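Dustholm Shared Workshop - Bench Automation Notes
Handout 2: Two Hand-Held Grippers and a Small-Parts Task

2.1 Purpose

Handout 1 covered the finger linkage and the bushings. These notes cover the first bench task for the Plomton gripper: transfer of small items into a divided box. Read them before booking bench time. Sessions start at 6 p.m.

2.2 Bench setup

Use the white table. Set the box down with the lid folded fully back, so that the hinge does not load the walls when a finger touches the rim. Open the jaws to the stop before approaching. Both operators agree on a side of the box and keep to it.

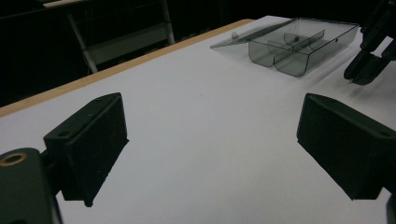 Harasym objects that two grippers over one box is premature, and that a single tool should reach a stable success rate first. The point is fair for anyone starting from zero. In this course the single-tool runs were done in November: 93 good transfers out of 100. The remaining failures were mostly late closures, with the part pushed along the table ahead of the fingers.

Smoked plastic is harder to segment than an opaque tray. The table shows through the walls, and reflections on the floor of the box can be read as edges. Fix the exposure before recording. Auto exposure shifts as the dark fingers move in, and the box outline moves with it.

2.3 Part selection

Round parts roll on contact. Stud earrings are a useful middle case - the bead is round, but the post and backing limit the roll. Place the pair clear of the box wall, with room for one finger on each side. Approach with the pads level and close slowly.
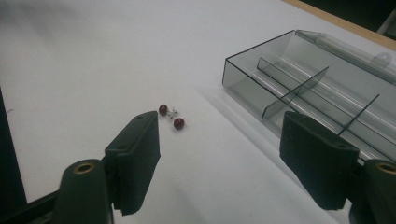

2.4 Logging

Record 200 attempts per operator. For each attempt note the start pose, the target compartment and the result. A part dropped on the rim is a failure, even if it then falls inside. Copy the log to the Dolldale folder before leaving the bench.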